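fridge day. arvo off, kettle on, no more excuses

this is the little one in the back room, not the kitchen one. doing a clean out before Somkiat Wattanapong comes to stay and judges me
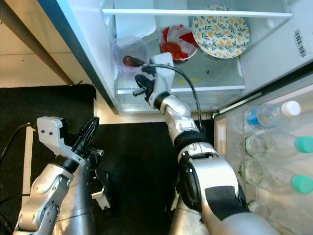
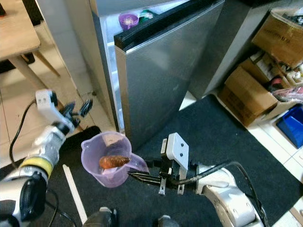
ok so rule for today, if I can't say when I opened it, it goes. brutal. am sticking to it

water bottles stay in the door. I know I've got a tap. leave me alone

first casualty was a tub of Claltow dip, bought in August. AUGUST. didn't lift the lid, straight in the bin, tub and all

the bottom of the clear bin needs a proper going over too, specks and a yellowy mark. going in with bicarb and warm water, will report back

somebody told me vanilla essence on a cotton ball fixes fridge smell?? anyone tried it. not keen on the whole room smelling like a cake shop

also does anyone else put leftovers on the good plates and then never see the good plates again. lemon plate I am looking at you

thinking of getting those stackable tubs from Kelluner, pack of 8, the square ones. round ones waste so much space in a small fridge. but then I have to find all the lids, and I already have a whole drawer of lids that fit nothing

Somkiat just messaged to ask if there'll be room for his chilli paste. he's bringing 4 jars. FOUR. for one weekend mate

so now it's not just a clean its a whole rearrange. might drop the top shelf a notch, if it even moves. manual is long gone

right, rubber gloves on, Dasten spray located (behind the dog biscuits, why). back in a bit

if you've got a use for half a jar of capers shout now, otherwise they're off to the compost tonite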